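Skedton trademark office gets its move money, finally

September 24, 2019

I've been grumbling about the Skedton trademark registry on this site since April, so it's only fair that I pass along the good news when there is some! The regional court in Oltstead ruled this morning that the registry must have a proper hearing room, and the county has 20 days to say where the rent is coming from.

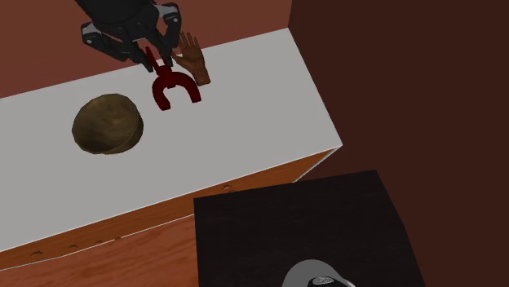 2 min read

If you haven't followed this one, the short version goes like so. The registry lost its lease in the spring and has been hearing disputes in a borrowed meeting room ever since, one day a week, when it can get the key. The backlog is now 92 cases. One of them is the Brilix fight, which a lot of you write to me about (two companies, one name, both selling window cleaner, and neither willing to budge an inch).

The county's lawyer told the court that money was tight and the registry could do most of its work by mail. The judge didn't care for that. She pointed out that people pay a filing fee and are owed a hearing for it, and she asked twice why the old rent budget had gone unspent. I didn't hear much of an answer from where I was sitting, and I was in the second row.
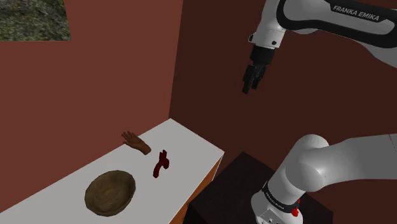

A Franka Emika robot arm with its gripper pointing down.

So what now? The registry has its eye on the old Żak building on the north side of Oltstead, which has been sitting vacant and is a 10 minute walk from the courthouse. The owner wants a five-year lease. The county wants two. I'd guess they land somewhere in the middle, but I've been wrong about this office before, so don't go betting on it.

For anyone with a case pending: your dates stand until you get a letter saying otherwise. The clerk told me they hope to hear about 20 cases a month once the room opens, oldest first, and that calling to ask for a better spot in line won't help. The next court date on the rent question hasn't been set yet. I'll be there when it is.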